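Ticket VG-702: Label printer at packing bench 2 skips every second label after sleep
Status: Closed, fixed
Component: Print service / Yilma label bridge
Reporter: Liette Bergeron
Assignee: Abenezer Birhane
Site: Vilargate

Summary
Thermal label printer at bench 2 feeds one blank label for every printed label. Only happens when the first job of a batch is sent after the printer has gone to sleep. Jobs sent while the printer is awake come out correctly. Bench 1 has the same printer model and does not show the fault.

Steps to reproduce
1. Leave the printer idle until the status light goes dim (19 minutes with the current setting).
2. Open a batch in Skarnico and send two or more shipping labels.
3. First label prints. Blank feeds. Second label prints. Blank feeds. Continues to end of batch.

Expected: one label per feed, no blanks.
Workaround in use: press Feed once before sending the batch, wait for the light to go solid, then send.

Log

Bergeron, 8:40 am
Opened. Started after the April update to the label bridge, or at least I did not see it before then. Roll was changed this morning, same stock as always. Cleaned the print head with an alcohol pen. No change. The blanks are full length, so it is feeding to the next gap each time and not stopping partway.

Birhane, 9:15 am
Please run a gap calibration: hold Feed until the second flash, release, let it advance and stop on its own. Then print the configuration label and attach the values for label length, gap and sensor type. Do the same on bench 1 so there is something to compare against.

Bergeron, 9:50 am
Done on both. Bench 1: sensor type gap, length matches stock. Bench 2: sensor type gap, length matches stock. Values are the same on both labels except the serial number and the odometer. Fault still present on bench 2 after the next sleep.

Birhane, 10:05 am
Then calibration is not the cause. Next, take the bridge out of the path. Copy one of the spooled files from the bridge's out folder and send it straight to the printer port from the command line. Test once awake and once after sleep.

Bergeron, 11:20 am
Direct send, awake: one label, no blank.
Direct send, after sleep: one label, no blank.
Through the bridge, awake: one label, no blank.
Through the bridge, after sleep: label, blank, label, blank.
Repeated the last one to be sure. Same result.

Birhane, 11:30 am
Good, that puts it in the bridge. Set the bridge log level to debug, restart the service, wait for sleep, send a short batch, and attach the log.

Bergeron, 1:10 pm
Attached. Relevant part:

job accepted, queue bench2
port open
status query sent
status query timeout, 700 ms
fallback profile loaded
header sent
body sent
form feed appended
job done

The awake run does not have the timeout line, the fallback line or the form feed line.

Birhane, 1:45 pm
That is the cause, or most of it. The bridge asks the printer for its status before each batch. A sleeping printer takes longer than 700 ms to answer. The bridge gives up and loads the fallback profile, and the fallback profile is set up for a continuous-roll device, so it adds a form feed after every page. On gap stock a form feed after a finished label gives a full blank one.

The profile stays loaded for the whole batch, and this explains why it does not clear up after the first label.

Still open: why bench 1 does not do it.

Bergeron, 2:00 pm
Bench 1 is on USB. Bench 2 is on the network because the PC is on the other side of the aisle. Could the network card be the part that is slow to wake?

Birhane, 2:10 pm
Very likely. Measured it from here with the port tester. Awake reply: 102 ms. Reply after sleep is well past the limit every time. USB printer answers inside the limit either way.

Proposed changes, bench 2 only:
a) Raise the status timeout in the bridge config from 700 to 3000.
b) Set a fallback profile for the queue that uses gap stock and has the form feed switched off.
c) Leave the sleep setting alone.

Item (a) alone would hide the problem. Item (b) is what keeps it from coming back if the network is slow for some other reason. Please apply both, restart the service and run the batch test. Make a copy of the old config file first and put the ticket number in its name.

Bergeron, 3:35 pm
Config copied, (a) and (b) applied, service restarted. Let the printer go to sleep and sent a batch. No blanks. Let it sleep again with the timeout put back to 700 so the fallback would load. No blanks, and the log shows the fallback line without the form feed line. Timeout is set back to 3000 now.

Bench state at time of test: 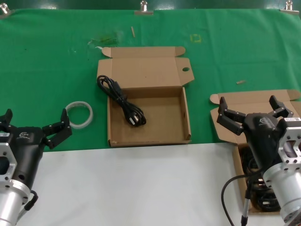 Tiruwork Kumsa: We had the same symptom on a Lellinine queue and raising the timeout did nothing for us, because the value in the main config was being overridden by a per-queue file. Check for a file with the queue name in the conf.d folder. If there is one, the number in it wins. The debug log prints the value in use at service start, on the line beginning "queue init".

Bergeron, 3:55 pm
Checked. There is a per-queue file for bench 2 but it holds only the port address and the paper name. The queue init line shows 3000.

Birhane, 4:05 pm
Thanks both. Added the override check to the printer page in the wiki, under Blank labels. Reported the fallback default to the Yilma maintainers as well, with the debug log. A gap printer should not get a continuous profile on timeout when the queue already has a paper name.

Resolution
Status timeout raised and fallback profile corrected for queue bench2. No change to printer firmware or sleep setting. The Feed button workaround is no longer needed and the note can come off the printer. When the bridge is next updated, compare the config against the saved copy before restarting, as the installer replaces the fallback profile.

Closed by Birhane, 4:20 pm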